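Unit 5: Taking Down and Moving a Log House
Handout for 9 May 2018

Reading: Leclerc, chapter on the Mutthorpe house. Bring your copy to class.

Before anything is taken apart, the building gets recorded where it stands. Measure each wall inside and out, draw the corner notching, and note which logs are replacements. At Mutthorpe, Francine Leclerc's crew tagged 139 pieces, including floor joists and rafters. Tags were metal, nailed to the end grain, with a wall letter and a course number counted up from the sill. Paint and chalk were both tried first and washed off over one winter.

Dismantling goes in reverse order of building: roof, rafters, plate, then the walls one course at a time. Chimney stone is handled separately. Most stone chimneys are rebuilt from photographs and a few key measurements — numbering every stone is rarely worth the labor.

Storage. Logs go on blocks, off the ground, under a roof, with air between the layers. The Mutthorpe logs waited about 30 months in a shed at Giltevow, and only the two lowest courses needed new wood.

Temporary support is the topic for the second hour. A wall with a rotten sill may look steady and still have nothing good under it, so the load has to be held from the sides or from above until the new sill is in. Think of the round-bottomed glass flask at the end of this handout, held between two black fingers: its base gives it no flat surface to stand on, so the grip does that job. Kristýna Halás covers needle beams and bracing on page 36 of the course packet. 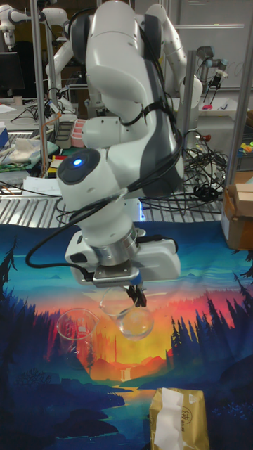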